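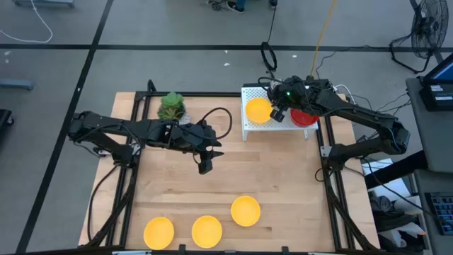
A wooden tabletop at the Pincombe campus.

Pincombe College Extends Evening Enrollment Through July

Pincombe College will keep evening enrollment open through the end of July, the Office of the Registrar announced. The extension applies to all certificate and associate degree courses that begin in the fall term.

The college has received 2,171 applications for evening study, compared with 1,764 at the same point last year. Registrar Najwa Zein said the increase had been strongest among adults returning to school after a long break.

"Many of our applicants work during the day and need time to gather transcripts and arrange child care," Zein said. "The added weeks will allow them to complete their files properly."

Applicants who have already submitted their forms do not need to take any action. Those with missing documents will receive a letter listing the items still required. Official transcripts may be sent by mail or delivered in person to the registrar's counter, which will stay open until 7 p.m. during the extension.

Evening classes will again be held at two sites, the main campus and the Ultov Street annex. Three new sections have been added in bookkeeping, medical billing and English composition. Adelmo Zuccaro, dean of continuing education, said further sections would depend on the availability of instructors.

Tuition for evening courses is unchanged. Requests for financial aid are handled separately and should be addressed to Riaan Ntuli in the Office of Student Accounts.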